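Pralmont's bedroom task sounds simple: two arms, one bin, litter on a carpet. Svatopluk Skála, who runs the Drerkum trials, spends most of his time on what he calls the holding arm.

"People watch the gripper with the wrapper in it," he says. "The failures we log come from the other side, when the bin shifts."

His method trains both arms from one policy, using 900 recorded runs of 60 seconds each. An earlier version, Lukix, treated the arms separately and needed 2,000. Skála puts the saving down to shared timing – each arm's next move is predicted from the position of both. 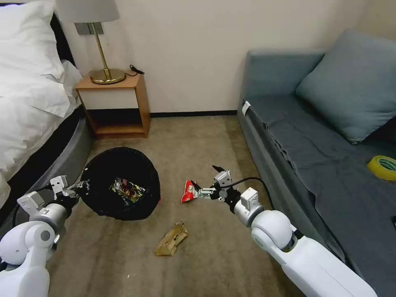
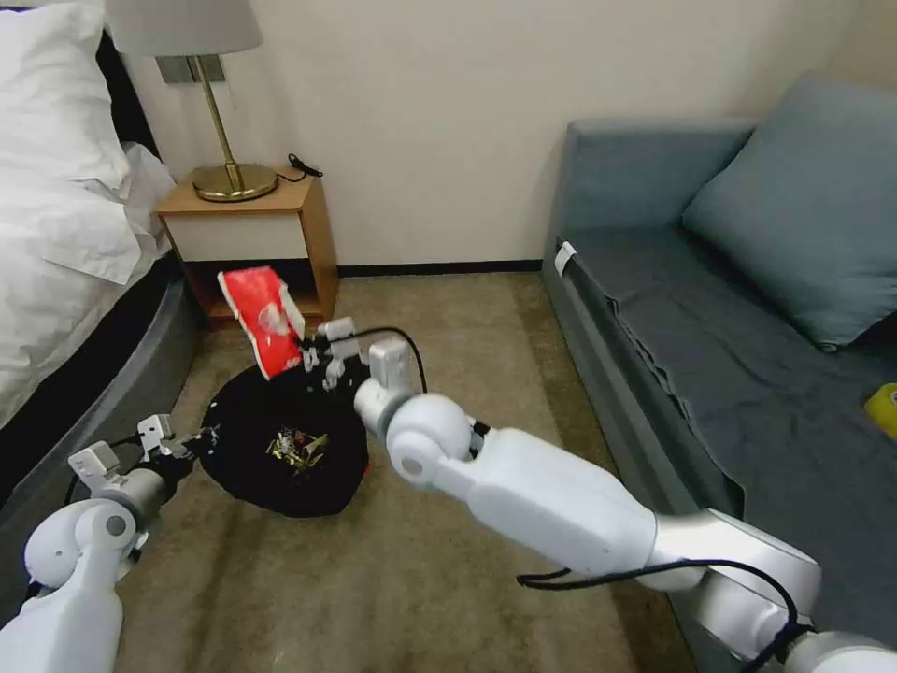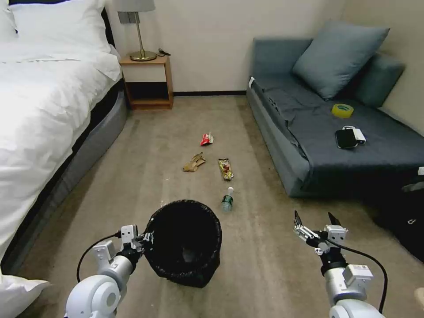
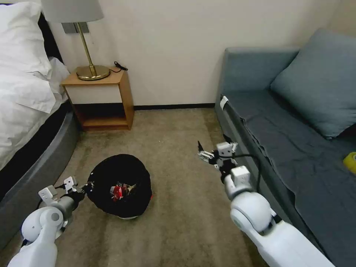
Lukáč disagrees on one point, arguing that the gain could come from cleaner recordings and that a fair test would retrain Lukix on the same 900 runs. Skála accepts this. The comparison is scheduled for September, with 20 trials per policy and the starting layout fixed in advance.

"If the gap closes, we report that," he says. "The recordings would still be useful – they would just be useful for a different paper."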